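Speaker notes: "Do You Need a System for That?"
Packing away children's clothes and toys
Wumthorpe Library, upstairs room, Wed 4 November
Speaker: Sinan Demirtaş
45 minutes including questions. İlker has the clicker.

OPENING

Wait for the door to close. Thank the library. Say who I am: father, uncle, helped empty two houses, no certificate in any of this.

Ask for hands. Who has a bag of baby clothes at home right now? Keep your hand up if you know what size they are. Keep it up if you'd bet money on it. (Pause. Let them laugh at each other, it warms up the room.)

Say it early: I don't sell anything. I was asked to speak on "storage systems for the growing family" and I told them I have doubts about all three of those words except family. They kept me on the program anyway.

Mention the course. There is a course in decluttering children's rooms that costs $599. Don't name it. I read the outline twice. Most of it comes down to taking things out, looking at them, and putting fewer back. Leave the price hanging there and move on.

PART ONE: THE BAG

Next slide.

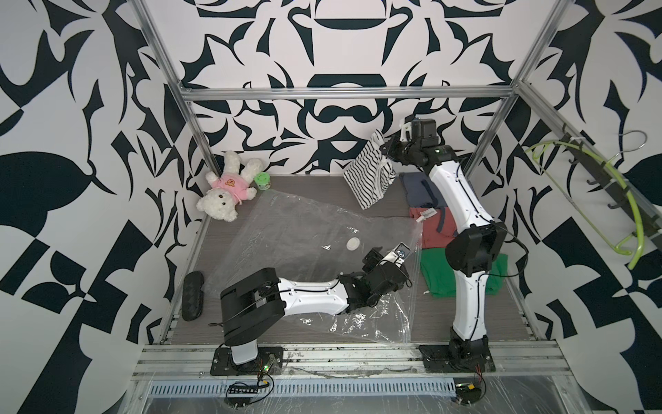
People ask me about the bag before they ask about anything else. Which bag, what size, zip or no zip. I think it's the least interesting question, but since it's the one I get, deal with it first.

Clear plastic. I'll grant that one. I held out for years with black garbage bags and I lost an entire winter coat that way -- it went to the dump with the leaves. If you can see a sleeve through the side, you have a fair chance of knowing what's in there.

What I don't grant: that you need the kind you suck the air out of. Troltden sells a set, and my sister-in-law swears by it. I packed one in March, put it under the bed and looked at it in the fall. It had puffed back up to the size of a pillow. One bag, one bed, so take it for what it's worth. But ask yourself what you were saving the space for.

Labels. The people who love systems love labels. Mine fall off. I've gone over to a piece of paper put inside, facing out, with the size and nothing more. "Summer, good condition, from Aunt" is too much to write and by next year you won't believe it.

(If someone brings up cardboard boxes: fine in a dry closet. Wouldn't put one in a basement. Don't get drawn into the mice story.)

Toys in with clothes? The books say never. I've never seen a good argument for it. A stuffed bear takes up room, sure, but it's soft, and it goes in a corner where a folded sweater won't. What I do keep out is anything with a lid. Small tubs, jars, play dough, whatever it is. Lids come off. Check the lid, then check it again, then put it somewhere else.

Dressed bears: take the shirt off before you wash the bear. I learned this the slow way.

PART TWO: FOLDING

Slow down here. This is the part where people have opinions.

Ask: who folds in thirds? Who rolls? Who stuffs? Be nice to the stuffers, they're going to come out of this pretty well.

The claim you'll hear is that a child's T-shirt has to be folded to a certain size so it stands up in the drawer by itself. Maybe it does stand up. Then a four-year-old wants the one at the back and you have a drawer full of laundry. I timed myself on a pile of seven shirts, the careful way and my way. The careful way took so long that I stopped to answer the phone and forgot to start the clock again, so I have no number for you. I do remember how I felt.

Next slide. 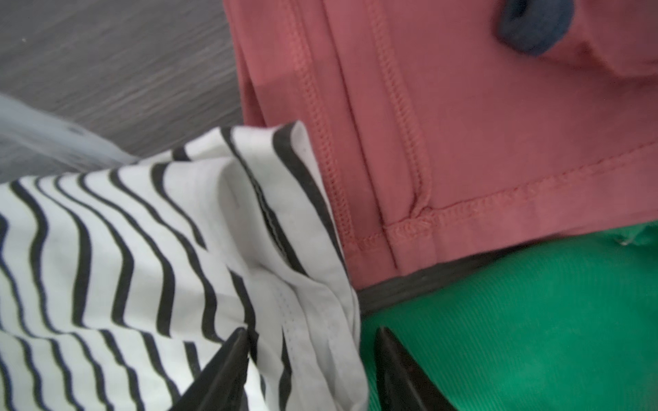
Knits are the worst for this. You line up the edges, press it down with your hand, and the thing slides back to whatever shape it had in mind. Stripes make it worse because now you can see you've done it crooked. My view is that crooked is fine. It's going to be worn by someone who eats soup with both hands.

Where I will slow down is at the seams. Before anything goes in a bag for another child, turn it over and look at the stitching. Hems and armpits. Pull gently. If the hem's coming down on a shirt you paid very little for, be truthful about whether you're going to fix it. I have a mending pile. Some of that pile belongs to a child who now shaves.

İlker Sarıgül will disagree with me on this and I've told him he can. He mends. He's good at it, too. He'll take two minutes from his chair if he wants them. (Look at İlker. If he shakes his head, go on.)

PART THREE: WHO IS IT FOR

Don't read this part out, just talk.

Points to hit:

Saving for a future baby. How definite is the baby?

Saving for a cousin. Did you ask the cousin's mother? Mrs. Akyol on our street was given 200 pieces of clothing in one afternoon, all kindly meant, and had to find room for every one of them. She's said I can tell this. She asked me to add that the blue snowsuit was useful.

Giving away. The shop in Bedau takes children's things on weekday mornings if they're clean. I've heard people say places like that will take anything. I doubt it, and I doubt they enjoy sorting what you couldn't face sorting. Call first.

Keeping for yourself. This is allowed. I get suspicious when people dress it up as being practical. If you want the pink shirt because of who was in it, keep the pink shirt, and don't tell me it's for the grandchildren.

One bag of those per child is my own limit. I've no evidence for one. It's how many fit on the shelf.

QUESTIONS

Likely ones:

Mothballs? I don't like the smell and I don't know enough to tell you they work. Wash it, dry it all the way, close the bag.

Lavender? Same answer, nicer smell.

How often should you go through it? Whenever you're already in there looking for something. I don't believe in the calendar people hang inside the closet door.

Should the children help? Try it once. Have something ready for them to carry.

If it goes quiet, ask about the winter coat and whether anyone else has done that. Someone will have.

Chairs back against the wall by the radiator. Return the clicker to the front desk.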